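Workshop notebook, Droltthorpe
December, entry 112
Written up 4:15 pm, LH

Morning

Cleared the white table first thing and wiped it with the mild soap mix, then plain water, then a dry cloth. No alcohol on it this month. Margarida thinks it was leaving streaks and I want to see whether she is right.

Went through the produce props with Decha before lunch. Shelf A is fine. Shelf B had two lids on the wrong boxes, swapped back. The green grapes bunch is shedding, so it goes in the repair bin with a bag round it. Anyone who finds a loose grape on the floor, please put it in the same bag.

The Tawfik order came, but short. Invoice 3520 lists the liners and the label stock. Only the label stock was in the carton. Vasco has written to them. Until the liners turn up, the baskets go out bare.

Baskets

We have been going back and forth on what to set fruit out in for the Virmont table. What I have after today:

Dark woven, rectangular. Sides slope, bottom is flat, braided edge all round. Shows up very clearly against the white top, and a red or orange piece next to it is easy to pick out from across the room. Staying with this one for now.

Pale woven, round. Too close to the color of the table. Fine for limes. Moved to the top shelf.

Wire. Scratches the table. Margarida wants it kept for the Clindonside layout, where there is a cloth down anyway. Tagged it and put it with the cloths.

Cleaning the dark one: soft brush, dry, along the strands. Dust sits in the gaps and tapping it upside down over the bin gets most of it. Do not soak it. The last one I soaked went out of square and took two days under the big cutting board to come back, and it still rocks.

Placement: long side toward you, one piece of fruit at a time, start from the left. Leonilde asked if the basket should be turned end on. Tried it on paper and it eats up too much of the depth. Leave it lengthwise.

Ceiling and light

Leonilde has asked twice for a note on the panels, for the lighting file. Plain, pale gray, flat. They give a soft light on the table and the shadows have no hard edges, which is what we want for setting out. The part I would like looked at is the joints. I don't think it is urgent. If the ladder is out for something else, check that the panels are seated and run a finger along the edges. Bring a dry cloth up too.

Do not move the lamps until Leonilde has done her readings. She wants them taken with everything as it is now.

Table and panels, today:

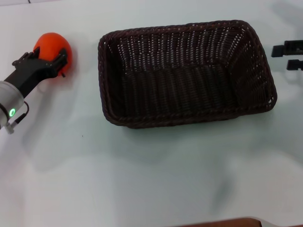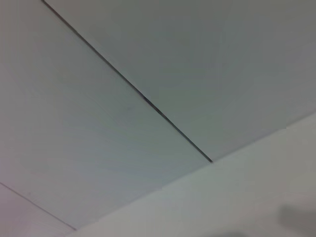
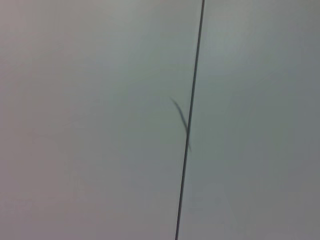
To do

1. Chase Tawfik for the liners, quote 3520. Vasco.
2. Repair or replace the grapes. Decha has wire and green tape. If it takes more than an hour, give up and put new ones on the next order.
3. Light readings at the table, four corners and the middle. Leonilde. Use the sheet in the blue folder, the old sheet has the wrong column order.
4. Ladder is booked out to the stockroom until the end of the week. Panel edges after that.
5. New shelf labels. Box 1302 still has the old number on the side and the new one on the lid. I picked up the wrong box because of it.
6. Order another 100 of the small tie-on tags. We are down to the last strip.

Loose ends

The soap mix bottle under the sink has no date on it. I have poured it out and made fresh, one capful to the bucket. Label is on.

Margarida would like the Virmont setup left standing overnight so she can start straight from it. Fine with me. Please keep coffee off that table.

Brush is back on its hook. Cloths are in the wash.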